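4.2 The open day as a test setting

The second part of the study took place at the Kerslake open day on Jun 16, 2021. The first part, held in January, had been limited to staff and a few invited partners from Vernlow. For the open day we wanted people who had no prior contact with the hand-held grippers and no reason to be polite about them. The doors were open to anyone who had signed up through the Rallov mailing list, and 385 visitors came through the building over the day. Of these, 98 agreed to try the grippers and gave written consent for their recordings to be kept.

The demonstration area was set up at one end of the carpeted hall, with black curtains hung behind it to keep the background plain. Visitors worked at a wooden table. We had considered a height-adjustable table, but Donnelly argued that it would add one more thing to record between visitors, and the fixed one was kept. Cables were left on the floor near the stands. In January we had taped them down, which took a long time and made it hard to swap a unit when one stopped responding.

Each visitor held one gripper in each hand. The task was a short packing task with a storage box and a small bottle. The visitor was asked to open the box, put the bottle inside, close the lid, and then undo all of it. No time limit was given. Laing stood by the table and gave the same spoken introduction to every visitor, and Poon ran the recording from the side. Figure 3 gives two views from the demonstration area.
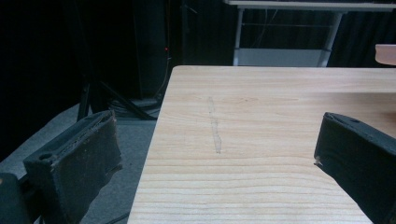
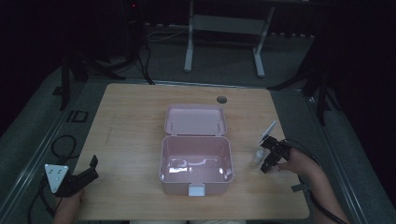

Figure 3. The demonstration area at Kerslake. First view: from a hand-held gripper, fingers apart over the table. Second view: from head height, with both grippers at the table and the box lid open.

We made no attempt to correct how visitors held the tools. In the January sessions the instructor had shown a preferred grip, and nearly everyone copied it. On the open day the range was much wider. Several visitors kept their elbows tight against their sides, while others reached across with one arm and left the other idle for most of the task. A common first mistake was to close the fingers too early and push the bottle over. Most visitors who did this tried again without being asked to.

The latch on the box was the hardest step. The fingers are broad compared with the part they have to press, and a visitor who had done well up to that point could spend longer on the latch than on the rest of the task together. Domański suggested during the lunch break that we replace the box with one that had no latch. We decided against this so that the morning and afternoon recordings could be compared. The latch has been dropped from the version of the task now used at Brovov.

In total the open day gave 869 usable recordings, counting each pass through the task as one. A pass was left out if the visitor put a gripper down before finishing, if a second person reached in to help, or if either gripper lost its position for longer than 2 seconds. The last of these was the most common reason. It happened mainly when a visitor turned away from the table to talk to someone behind them - something we had not seen in January, when there was no audience.

The presence of other people waiting had a clear effect on the work. Visitors who were being watched tended to move faster and to narrate what they were doing. Those who came alone were slower and more likely to ask for another pass. We did not plan for this and did not record group size in a way that allows a proper comparison. Singhal kept written notes from midday onward, and these are the only source we have on the subject.

Families needed a different approach. Children under twelve could not take part under the consent rules, and the queue was held up more than once while this was explained to parents. At the next event we will put the age limit on the sign-up page and again at the entrance to the hall.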